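To: Illwood Community list
Subject: Re: Old office machines, and the hall power bill

Orathai Wattanapong wrote:

> The October bill is in and it's 2610 kWh for the quarter. Is the
> old Dell in the office part of it? It's left on all the time and
> only holds the booking calendar. Would we save much by replacing
> it, and can the old ones go out with hard rubbish?

Orathai,

Some of it, yes, but less than you'd hope. I put the plug-in meter on the office circuit for a week. Everything in that room, monitor and printer included, comes to 9 per cent of the total. The urn and the bar heaters are the bulk of the rest.

I'd still move the calendar off it. Arai has offered us a small second-hand box that would do the job, and the bookings file copies across in a few minutes. I can do that any evening before the quilters come in at 7.
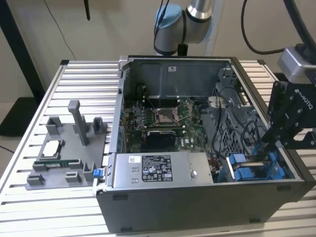 As for hard rubbish, please don't. Council won't take computers on the kerb any more. The transfer station on Flurkance Road has a cage for them inside the gate, free for households and clubs. Take the hard drives out first and give them to me, as the older ones have members' addresses on them. Monitors go in the same cage, printers in the next one along. Toner goes back to the newsagent.

On the heaters, Linine quoted us $1000 for a timer on each wall circuit, or $600 if we only do the main hall. I'd go for the main hall and leave the supper room until winter's over.

Can you bring the last two bills on the night?

Graeme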